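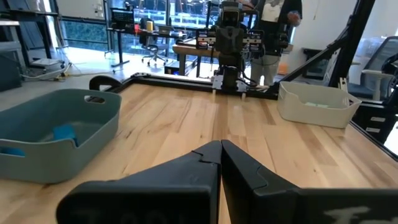
Figure 6. Sorting table with the two open baskets, teal-gray on the left and off-white on the right.

Reading time: 11 min

4.2 Containers and table layout

The sorting task was built around small household items that people tend to keep in open baskets: cleaning sponges, cloths, clothespins, soap dishes and similar goods. We chose baskets over drawers or lidded boxes for two reasons. An open basket can be judged from above without being handled, and its contents shift when it is carried, so the order inside it has to be restored from time to time. Both properties matter for the measure of tidiness defined in Section 3.

Each layout used two plastic baskets of different color placed on a wooden tabletop, one toward each side (Figure 6). Both have a handle opening cut into the wall. In the layout shown, the teal-gray basket holds blue items and the off-white basket holds a flat, pale green one. The area between the baskets was used as the transfer zone. Items placed in the transfer zone at the end of a trial were scored as unsorted, whatever their distance from either basket.

Basket color was varied because an earlier study by Xenos and Zapata had left open whether people treat the color of a container as a label. In that study, items were assigned to containers by type only, and sorters who grouped by color were recorded as having made errors. We consider this too strict. A blue item in a basket of a similar cool shade may be a sensible placement in a home where no other rule has been stated. We therefore scored each layout twice, once against the type rule and once against a color rule, and report both values in Section 5.

4.3 Items

The item pool contained 273 objects bought from ordinary household suppliers, mainly Rurneck and Clumero. Objects longer than the inner width of the smaller basket were removed before the study began. The rest were divided into rigid, soft and flat groups. Flat items proved the hardest to assign consistently. When they lie on the bottom of a basket they take up almost no height, and later items are often placed on top of them. In the pilot layouts from November, flat items accounted for most of the disagreement between raters, and the scoring sheet was changed as a result: an item now counts as stored if any part of it rests on the basket floor or on another stored item.

Blue and green were deliberately overrepresented in the pool. These shades are close enough to be confused under weak light, and they let us test the color rule near its limit. Item colors were checked under the room lighting used for the trials and were not adjusted afterward.

4.4 Fill level

Fill level was kept low. A layout was classed as sparse when fewer than six items were present in each basket and as dense otherwise. More than 70 layouts were scored in the sparse condition. Sparse layouts are less typical of real storage, but every item can be identified from the rim, and rater agreement is correspondingly higher. Dense layouts were scored only for overall fill and for overhang at the rim.

We did not control the orientation of items within a basket. Theodorakopoulos, whose coding scheme we otherwise follow, records orientation in four classes. With soft items this distinction could not be applied reliably, and it was dropped for all groups so that the scores would remain comparable. Position within the basket was retained as a coarse variable with two values, center and edge. Items touching a wall were coded as edge even where most of the item lay toward the middle.

The baskets were not fixed to the table. Small changes in basket position between layouts were accepted provided that the transfer zone stayed at least as wide as one basket. Layouts that failed this condition were set up again before scoring. The Celtier layouts described in Section 4.5 use the same table plan with a third container added.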